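Nodudis electric steamer pot: does it earn its place on the worktop?

I didn't want another pot with a plug on it. I already own a perfectly good saucepan and a bamboo basket that cost me next to nothing, and most of these small electric cookers end up at the back of a cupboard. Deirdre Hanrahan swore by hers, so I bought the Nodudis from Beddoe and have used it for 5 weeks, mainly for buns.

The box promises "restaurant results in 16 minutes". Mine took longer with frozen buns, and the leaflet skips over how long the water needs to come up to heat. I ignore the timings now and check for myself.

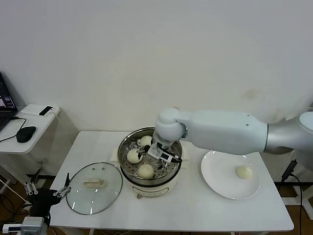 Is the basket big enough for a family?
For two people it's fine, but a family will be steaming in batches. Buns swell, and if you crowd them they stick to each other and tear when you pull them apart.

The steel basket is the best part. It rinses clean and the holes are small enough that nothing falls through. The glass lid is less clever. It lies flat when you put it down, so it takes up as much room as the pot does, and drips gather on the inside and land on the food. My old bamboo one never did that. I keep a folded cloth under the pot as well, as I don't trust the heat on my table.

The control panel is plain enough, though I could do without the beeping. The lead is short.

Would I buy it again? At the full price, no. In the March sale, perhaps, if you've only one ring to cook on. Anyone with a hob and a basket can keep their money.

3 stars out of 5
Kazimiera Kubiak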